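3.2 开放日演示的观察

Tirkus项目的开放日在Drendilthorpe举行,由Lavitz公司主办,Kabbaj研究组协办。日程手册把当天的主要内容称为“家庭衣物整理能力展示”。我们以普通来访者的身份登记,事先没有与主办方约定观看次序,也没有取得内部资料。本节只讨论现场能够观察到的内容,以及主办方在讲解和问答中公开作出的说法。凡属后者,我们均予以注明,不视为已经证实。

整个活动分为讲解、数据采集演示、自主执行演示和问答四个环节。讲解由项目方的Abdelghani Kamel主持。他的核心论点是,衣物折叠之所以长期难以自动化,主要原因在于缺少来自真实居住环境的操作数据,而手持式夹爪可以让普通人在自己家里完成采集,不必把整台机械臂搬进卧室。这一论点本身并不新鲜,我们也大体同意其前半部分。问题在于后半部分:采集成本下降,并不自动意味着采到的数据足以支撑讲解中所说的“通用整理能力”。讲解幻灯片从第一个命题跳到第二个命题,中间没有给出任何对照结果。

数据采集演示是当天信息量最大的环节。操作者双手各持一只夹爪,在床面上处理单件衣物。与实验室常见的空桌面相比,这里的背景要杂乱得多,被褥、叠好的衣物和成堆的衣物都留在操作区附近(图4)。就环境的真实程度而言,主办方的说法是站得住的。我们对此没有异议,并认为这类背景对视觉策略的训练确有价值。
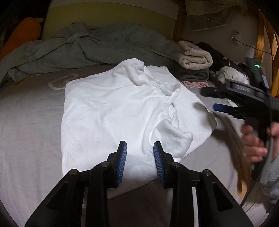 图4 数据采集演示:以两只手持夹爪整理平铺于床面的白色连帽衫,夹爪指端装有蓝色纹理软垫。

然而,有三点需要指出。其一,在这一环节中,判断由人作出。从哪里下手,先翻哪只袖子,帽子团在领口时要不要先理平,这些决定都来自操作者,夹爪只是执行末端。讲解中多次使用“系统正在折叠”这样的表述,同行的来访者中有人因此以为看到的是自主行为,直到问答环节才弄清楚。我们不认为这是有意误导,但在面向公众的场合,两者的区别应当在演示开始之前讲明。

其二是衣物的选择。连帽衫确实比手帕或毛巾难处理,帽子和抽绳都会带来额外的不确定性,选它作为样本值得肯定。但图4中的衣物为白色,床单为浅灰色,衣物已大致摊开在床面中央。从一堆深色衣物里把某一件单独取出、找到领口、翻回正面,这些步骤在日常整理中往往更费时间,演示却没有涉及。我们在问答中提出这一问题,得到的答复是“属于下一阶段工作”。

其三是平行夹爪的结构限制。两指开合的方式适合捏取布料边缘,对于抚平、抖开、按压等动作则并不理想。人在叠衣服时大量使用手掌和前臂,改用夹爪之后,操作者势必要调整自己的习惯。由此采到的轨迹究竟反映了人的技能,还是反映了人对工具的迁就,目前尚不清楚。主办方认为这正是该方案的优点,因为数据天然与机器末端一致。这一解释有道理,却也等于承认,所谓“来自真实家庭的人类示范”已经过一层筛选。

自主执行演示安排在另一房间,来访者隔着护栏观看。主办方手册称,Tirkus系统此前在内部测试中完成了29次连续折叠。手册没有说明测试所用衣物的种类,没有给出失败的判定标准,也没有说明“连续”是否允许人工复位。现场我们只看到2次完整执行,对象是同一件短袖上衣,两次之间由工作人员把衣物重新铺好。第一次的结果较为整齐,第二次有一只袖口露在外面,讲解员仍将其计为成功。以这样的样本量,任何关于成功率的推断都没有意义,我们也无意作出推断。需要说明的是,这件短袖上衣与采集环节所用的连帽衫在难度上相差较大,两个环节前后相接,容易让人把前者的复杂程度归到后者头上。

问答环节中,我们还询问了采集数据的剔除比例。Kamel表示,抓取滑脱和定位丢失的片段会在后处理时删去,具体比例不便公开。对于依赖模仿学习的系统,这一数字相当关键。如果滑脱之后的补救动作也一并被删,策略便几乎没有机会学到如何从失误中恢复,而第二次执行中那只露出的袖口,恰好属于此类情形。当然,单凭一次观察无法确认两者之间存在因果联系。

综合当天所见,我们认为该项目在采集工具的便携性和场景的真实性方面有可见的进展,对自主能力的宣称则缺少相应的证据。后文第4节将沿用本次观察中整理出的记录项目,包括初始摆放状态、人工复位次数、成功判定者的身份以及失败片段的去向,用于比较其他公开演示。我们已将本节初稿寄给Lavitz公司征求意见,对方更正了房间安排方面的一处表述,对其余内容未作回应。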